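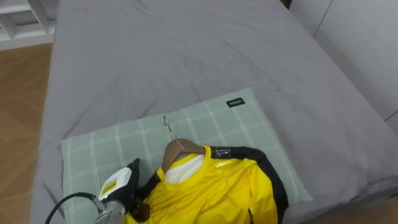
Ich muss jetzt mal eine Lanze brechen für den Mittagsschlaf. Und zwar für den richtigen, im Bett, mit Hose aus und Vorhang zu, und bitte nicht für dieses "Powernapping", das man uns seit Jahren als Leistungssteigerung verkauft. Wenn ich das Wort schon höre, werde ich wach!

Angefangen hat es bei mir mit dem Umzug nach Walville. Vorher habe ich zwölf Jahre in einer Agentur gesessen, wo zwischen eins und zwei grundsätzlich die wichtigsten Besprechungen lagen, vermutlich weil sich da keiner gewehrt hat. Ich erinnere mich an eine Präsentation für Rinalell, bei der ich mir unter dem Tisch so fest in den Oberschenkel gekniffen habe, dass ich abends einen blauen Fleck hatte. Gemerkt habe ich mir von dem Termin trotzdem nur, dass die Kekse alt waren. Heute arbeite ich von zu Hause, fange um sieben an, und um halb zwei lege ich mich hin. Jeden Tag. Wer mich dann anruft, landet auf der Mailbox, und die Mailbox sagt ganz ehrlich, dass ich schlafe.

Der Satz auf der Mailbox hat übrigens mehr Ärger gemacht als der Schlaf selbst. Huguette Caron, mit der ich seit Ewigkeiten zusammenarbeite und die ich wirklich mag, hat mich gebeten, das doch bitte zu ändern. "Sag, du bist in einem Termin." Ja, aber warum denn? Wenn ich um halb zwei joggen ginge, dürfte ich das auf die Mailbox sprechen und würde dafür vermutlich noch beglückwünscht. Wenn ich beim Essen säße, auch kein Problem. Nur wer schläft, der soll sich eine Ausrede suchen. Ich finde das verrückt. Wir reden in jeder zweiten Zeitschrift über Erschöpfung, wir kaufen uns Uhren, die unseren Nachtschlaf benoten (ich hatte auch so eine, sie war nie zufrieden mit mir), und wenn sich dann ein erwachsener Mensch am helllichten Tag hinlegt, weil er müde ist, wird getuschelt.

Meine Großmutter hätte darüber den Kopf geschüttelt. Bei ihr im Haus war von eins bis drei Ruhe, da durfte nicht einmal der Hahn tropfen. Wir Kinder lagen auf dem Sofa und haben die Muster in der Gardine gezählt und uns zu Tode gelangweilt, und irgendwann sind wir eben doch eingeschlafen. Sie hat nie behauptet, dass sie danach produktiver sei. Sie stand auf, kochte Kaffee, stellte das Radio an und war bis abends um elf auf den Beinen. In den Läden im Ort hing mittags das Schild "Geschlossen", und verhungert ist davon meines Wissens keiner.

Natürlich weiß ich, was jetzt kommt. Rostislav Kadlec hat es mir neulich beim Grillen auch schon um die Ohren gehauen: Das musst du dir erst mal leisten können! Er fährt Schicht, er hat mittags eine halbe Stunde, und in der halben Stunde muss er essen, telefonieren und aufs Klo. Da hat er völlig recht, und ich habe mich auch ein bisschen geschämt, mit meinem Bratwurstbrötchen in der Hand. Nur folgt daraus für mich doch, dass seine Pause zu kurz ist! Dass ich aus Solidarität auch müde sein soll, leuchtet mir weniger ein. Und die Arbeitgeber, die sich so einen "Ruheraum" mit Sitzsack und Dimmlicht einrichten, machen es kaum besser. Vendula Jelínek hat bei Sharifi so einen, direkt neben der Teeküche, mit Glastür. Mit Glastür! Sie war in vier Jahren ein einziges Mal drin, um ihr Ladekabel zu suchen.

Dann die Sache mit der Dauer. Überall steht, zwanzig Minuten, höchstens, sonst ist der Nachtschlaf hin und man ist den Rest des Tages zu nichts zu gebrauchen. Das mag für viele stimmen, ich bin keine Ärztin. Bei mir sind es eher fünfzig, manchmal auch anderthalb Stunden, wenn es regnet, und ja, danach bin ich eine Viertelstunde lang ein Stück Brot. Ich sitze auf der Bettkante und weiß nicht, welches Jahr wir haben. Aber diese Viertelstunde ist mir inzwischen fast die liebste vom ganzen Tag! Man muss noch gar nichts. Man guckt auf seine Füße. Mir sind da schon Überschriften eingefallen, auf die ich am Schreibtisch nie gekommen wäre, und wenn mir nichts einfällt, ist es auch gut.

Was mich wirklich stört, ist dieses ewige Rechtfertigen über den Nutzen. Kaum ist etwas angenehm, muss es auch gesund sein oder schlank machen oder die Kreativität anregen, sonst darf man es nicht. Ich möchte schlafen dürfen, weil ich müde bin. Fertig. Huguette habe ich einen Kompromiss angeboten, die Mailbox sagt jetzt: "Ich liege und bin ab drei wieder da." Sie findet das noch schlimmer als vorher. Ich überlege, ob ich es so lasse.

Zuletzt erschienen
Warum ich keine Sprachnachrichten mehr abhöre
Drahomíra Vaněk: Ein Garten ist kein Wohnzimmer
Umziehen mit 189 Kartons
Leserpost vom April: Duzen beim Bäcker
Kristýna Vrabec über das Glück, zu früh am Bahnhof zu sein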